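Against the Unlimited Warranty on My Attention

The dishwasher wrote to me again last night. It wanted to know how I was enjoying the dishwasher.

I have owned it for 2 years, which in dishwasher terms makes us an old married couple, and I had thought we were past this. But the firm that made it, Grutach, has my email address, because I had to give it one before the door would agree to certain of the more interesting cycles. Since then it has sent me tips. It has sent me a quiz about glassware. In May it sent me a birthday card, and the birthday was the dishwasher's.

I bring this up in defense of an old-fashioned idea, which is that a purchase should end. You hand over the money, the other fellow hands over the thing, and the two of you part with a nod and never think of each other again. My grandfather bought a shovel this way. He used it until he couldn't lift it, and at no point did the shovel ask him to rate his digging on a scale of one to five.

Somewhere along the line this stopped being good enough. Companies decided that selling a person something was a shabby, one-night sort of business and that what we all wanted was a relationship. I was not consulted. I have relationships. They are with my wife, my sister, a man named Carl who owes me a ladder, and the dog. Each one takes work, and I'm behind on all of them.

The count in my inbox this morning was 1,419 unread. I sat down with coffee and went through the last 300 to see who, exactly, was so eager to hear from me. Eleven were from human beings. Four of those were from the same human being, my sister, and concerned a casserole dish. The rest came from things I had bought, places I had bought them, and the outfits that had carried them up my driveway. A company called Derkach, from whom I once ordered a replacement knob, had written more often than my entire family. It was one knob. It cost less than a sandwich. I have nothing further to say on the knob and I can't believe they do.

The usual defense is that you can always unsubscribe. I tried it with Derkach. The link took me to a page that was sorry to see me go and wished to know my reasons, and the reasons were supplied in a list, and none of them was "it was one knob." I picked "other." A box opened up for me to explain myself. I explained myself at some length. The next day I got an email thanking me for my feedback.
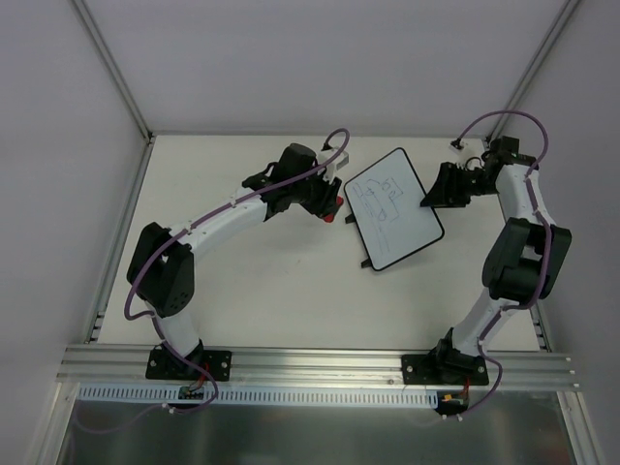
My neighbor Inese Mockus takes a softer view. She worked the counter at a hardware store for most of her life and says people like to be remembered. She knew what paint everybody had on their porch. If you came in for a hinge she would ask how the last hinge was doing, and you'd tell her, and you'd go home feeling that somebody in town was on your side in the matter of hinges. How is that different, she wants to know, from the dishwasher?

It's a fair question and I chewed on it for a couple of days. The best I can do is this. Inese asked about the hinge when I was standing in front of her. She didn't come to my house at six in the morning and put the question through the mail slot. And she would have noticed if I answered. I could tell Grutach that the dishwasher had burst into flames and taken the garage with it, and the reply would be a coupon for rinse aid.

She also had a stake in it. If the hinge was no good she had to look me in the eye about it, and then she had to look my brother-in-law in the eye, who is worse. That sort of thing keeps a person's curiosity honest. I don't know who at Grutach is on the hook for my glassware, but I doubt it costs them any sleep.

I'm not a purist. When I bought a water heater from Nurmont I filled in the registration card like a good citizen, and when a valve on it had to be swapped they let me know, in one plain letter with a phone number at the bottom. A woman answered the phone. It was over in a few minutes and I haven't heard from them since. I think of Nurmont with real warmth, and I suspect that's because they've left me alone to do it.

Then there's the airline. I have 3,060 points with a travel program named Dernitz, and these points are, as far as I can learn, good for nothing. They won't buy a flight or a seat closer to the front of one. They might buy a luggage tag. But they expire, and so every few months I get a message in the tone of a hospital calling with news, telling me that my points are in danger and there's still time to save them. I've never saved them and they have never died. At this point I believe they'll outlive me and be read out with the will.

What I would like is a small law. I'd settle for a custom. For every purchase, the seller gets one letter. They can use it however they please: a recall, a thank-you, a quiz about glassware. If they spend it on the quiz and the thing later needs a recall, they can hire a skywriter. I think you'd see a great deal of care taken over that one letter. Whole departments would sit up nights on it, and I'd probably read it, too.

My wife says the simpler course would be to get a second email address and give that one to the appliances. She's had one for years. She told me the name of it once and I wrote it down on the back of something, and I've been meaning to look for it — right after I call Carl about the ladder.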